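The Last Sandwich in Cumisel

The winter I turned thirty I moved to Cumisel to run my aunt's lunch counter, and I want it on the record that I had never run anything before, unless you count a bath. She'd gone off to Prirnon for her knees (the air is drier up there, she said) and left me a ring of keys, a bread order and a notebook with 132 pages of instructions in pencil. Page one said, "Cabbage on the left." Page two said, "I mean it."

So I put the cabbage on the left. Purple on the left, lettuce on the right, lid up, every morning at six, while the ferry sat out there in the dark with its lights on, going nowhere until the fog lifted. 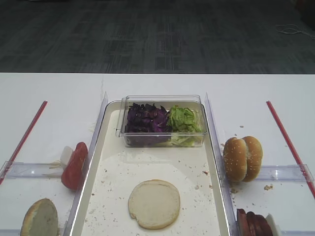 My aunt, on the phone that first night, told me I was worrying about the wrong things. Lunch was easy, she said, any fool could do lunch, and what I needed to watch was the ferry, and if it blew twice I should lock the door and turn the sign around. I asked her why. She said her soup was boiling over and hung up.

Well, you can't say a thing like that to a person and expect her to slice tomatoes in peace! I listened for that ferry all through November. It blew once going out and once coming in, regular as a hiccup, and in between I fed the 9 people who came in every day and the few who wandered off the boat by mistake. I learned the stove. I learned that the back door only closes if you lift it. I read the notebook in bed, looking for the word "ferry," and found a recipe for floor wax and a long complaint about the Stanciu Hotel, which had stolen her pickle idea in the eighties. 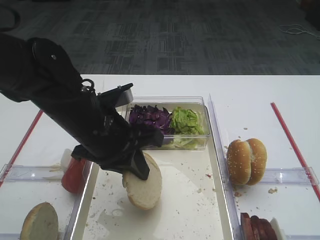

December was when the money got bad. I had $200 in the register and a letter from Zitico, the company that owned the building and the dock and probably the fog, saying I owed them $1,334 by the end of the month. I sat down at the counter after closing and ate my supper standing up, then sitting, then standing again, which is how I eat when I'm scared. It was only a bun, the plain round kind, toasted a little on the cut side, with the crust gone gold, and I remember thinking that if I had to leave town I'd at least know how to toast a bun. I cried some. Then I wiped up the crumbs and started on the floor with my aunt's wax.

And the ferry blew twice.

I had the door locked before I knew I was moving. I turned the sign around, and on the back of it, where I'd never once looked, it didn't say CLOSED. It said COME IN THE BACK, in her pencil, gone over and over until the letters shone.
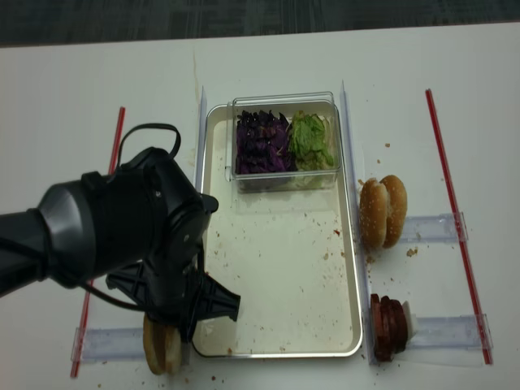 Sesame for company, plain for family.

They came up the alley in wet coats, the whole crew and everybody off the boat. Fog had turned them around halfway across and there wasn't another warm room open on that side of the harbor. I lifted the door and they kept coming. I made everything I had. I cut the buns in thirds when I ran low, and a man with ice in his beard washed plates without being asked, and someone found my aunt's radio and got a station from Prirnon that played nothing but polkas.

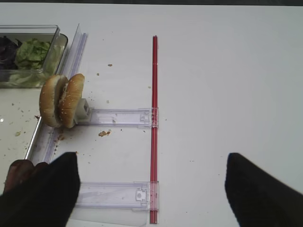 Photo: Cumisel Lunch Counter

By four in the morning the last plate was dry and the pickle jar was full of bills. I didn't count it. I called my aunt and woke her up.

"Twice?" she said.

"Twice," I said.

"Did you put the cabbage on the left?"

I told her there wasn't any cabbage, they'd eaten all of it, and she laughed so hard she had to put the phone down on the bed. I could hear her in there, hunting for her slippers, asking me from across the room if the fog was still in.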